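How to plan a robot station for your packing room without making everyone's job worse

Posted Thu 21 January

The sales visit always goes the same way. Somebody opens a laptop, two arms do a tidy job on a clean table, and your manager starts doing math on payroll. I ran packing at the Fosden fruit and gift basket site through one of these projects, and I have since helped the Urklow site with theirs. I am still not convinced the arms were worth the money in either place. But if the decision has been made above your head, these are the steps I would take.

What you need before you start

A floor plan with the real aisle widths on it. One full week of order sheets. The people who do the job now, on paid time, in a room with a door. If you can't get that last one, stop and ask again.

Step 1. Write down the job as it is done

Stand next to the packing bench for a whole shift and write what people do with their hands. At Fosden we thought the job was "put fruit in a bowl, wrap the bowl." What our packers did was turn each piece over, press it near the stem, reject the soft ones, put the best side up, pull a sticker off, and yell to the cooler when the pears ran low. Only one of those is picking and placing. Keep this list. You will need it every time someone says the station "does the packing."

Step 2. Ask for the simulation, then ask what was left out

Most vendors build the station on a computer before they build it on your floor. Ours used a package called Vestergaard. Ask to see your own task in it, with your own products, and ask who chose the size of the fruit. Leave it running and watch several cycles, including the ones that fail. If they will only show you the good ones, write that down too.
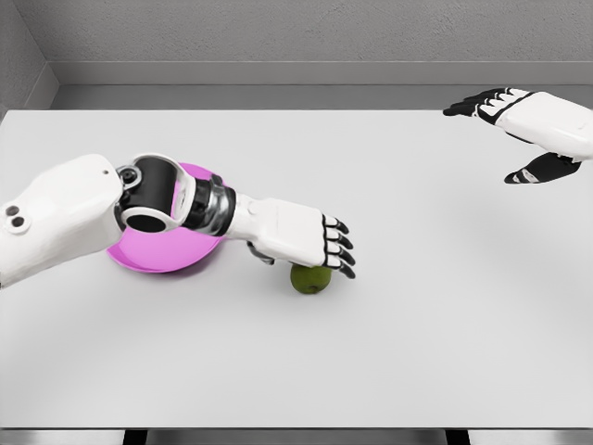
Simulated station, apple-to-bowl task. One hand is over the apple, the other is open on the far side.

Notice how much room there is. Your bench has a tape gun on it, a stack of liners, a radio and somebody's coffee. Ask the vendor to add clutter to the model and run it again. Ask for a bruised apple next to a good one and see whether the software has any opinion about which to take. Then ask what the second arm is doing while the first one works. We were paying for two, and it took three meetings to get a straight answer.

Step 3. Get the numbers in writing

We were told "up to 100 baskets an hour." Strike out "up to" and ask what it will do on a Monday with mixed fruit. Our contract ended up saying 20, and the vendor only agreed to that after we sent the order sheets over. Also get in writing:

Who clears a jam, and how long they have to wait before they are allowed inside the guard.
Who pays for dropped fruit during the trial.
What happens to the rate when you change bowl size.
Who owns the recordings made at your bench.

Step 4. Say what happens to people's hours

Do this before the crate arrives. At Urklow the plan said staff would be "freed up for higher-value tasks," and when I asked which tasks, there was no list. Make the list. Put shifts next to it. If somebody is going from packing to watching a machine, say what the pay grade is and who covers breaks. Watching is tiring in its own way, and the packers who moved over told me their backs felt better and their days felt longer. Both of those belong in the report.

If hours are going to be cut, say so plainly. People will work it out from the floor plan anyway.

Step 5. Run a side-by-side trial

Keep at least one hand-packing bench open for the full trial. Ours lasted 21 days. Use the same fruit from the same delivery, and have the finished baskets checked by a person who doesn't know which bench they came from. Count the minutes your staff spend loading, clearing and resetting the station, and charge those minutes to the station. Our first report forgot them, and it looked wonderful.

Do not hold the trial in August if that is your slow month. Anything keeps up in August.

Step 6. Decide who can switch it off

Write down names for every shift, and make sure a lead can go back to hand packing without calling the office. Keep the old benches. Fosden sold 6 of them in the first month and had to rent replacements before the holidays.

A note on software updates

The control software we used, Dulari, updated itself overnight twice during the trial. The second time, the station came back with a different resting position for the arms and the morning crew had to move a shelf. Ask for updates to be switched to manual, and have someone from the floor present when they go in. Allow an hour for it on the schedule and don't book a truck for that hour.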